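Getting stains and smells out of cups, flasks and teapots

Posted in February by the Clidora kitchen page

I drink far too much tea, and my mugs tell on me. We've got hard water where I live and anything left on the draining board overnight ends up with a brown ring you could plant cress in. So over the years I've tried pretty much every trick going, and these are the ones I've stuck with.

Bicarb first, always. A teaspoon in the bottom of the mug, just enough water to make a paste, then rub it round with a damp cloth (not the scratchy side of the sponge, please, you'll dull the glaze and then it stains twice as fast). Most tea marks come away in under a minute. Coffee takes a bit more elbow.

For the stubborn ones I use a denture tablet. Yes, really! Fill the mug with warm water, drop one in after supper and rinse it out in the morning. My big brown teapot gets the same treatment with two tablets, and I poke a pipe cleaner up the spout afterwards, where the worst of it hides.

Paper cups are another matter. I buy them in plain colours for parties so people can remember which one's theirs, and I never try to wash them. The seam goes soft and then you've got squash down your front. If they've only had dry things in them, though, they're brilliant for sowing sweet peas, or for sorting screws when you're taking something apart.

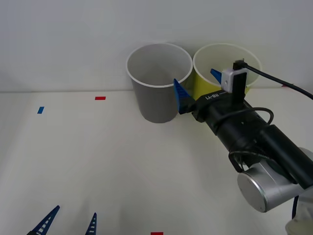
Paper cups in grey and yellow, both with white rims.

Flasks! I had a steel one go so whiffy I nearly binned it. It's 316 steel, says so on the base, and it still managed to smell like a wet dog. What sorted it was a tablespoon of uncooked rice, a good slosh of white vinegar and a bit of warm water, lid on, shake like mad, then leave it an hour and rinse. Take the rubber ring out of the lid as well and wash it separately, as that's usually where the pong lives. Store it with the lid off. I keep mine upside down on a rack I got from Flilta and it's been fine ever since.

Limescale in the kettle is citric acid every time for me. Two tablespoons in a half-full kettle, boil, leave for twenty minutes, tip it away, then boil a fresh lot and tip that away too. I used to do it with vinegar and the whole house smelt like a chip shop till teatime.

A word on stacking. Tapered cups and beakers jam together if you put them away damp, and then you're stood there tugging at them. If two glass ones are stuck, put cold water in the inner one and stand the outer one in warm (not boiling, or it'll crack). Give it a minute and twist gently. Plastic ones I just run under the hot tap.

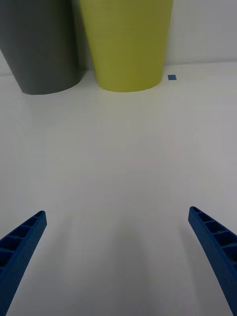
Narrow at the base, wider further up: the shape that loves to jam.

While you've got the bicarb out, do the chopping board. Sprinkle it over, rub with half a lemon, rinse and stand the board on its edge to dry. I do the handle of my old Sabatier with a barely damp cloth and a dab of oil, and it never, ever goes in the dishwasher.

Last one, for tea on a white worktop: bicarb paste again, leave it on for ten minutes, wipe off with a soft cloth. Try a hidden corner first if you don't know what yours is made of. Mine's fine with it, my sister's went cloudy.

Contact | Copyright Clidora | Back to top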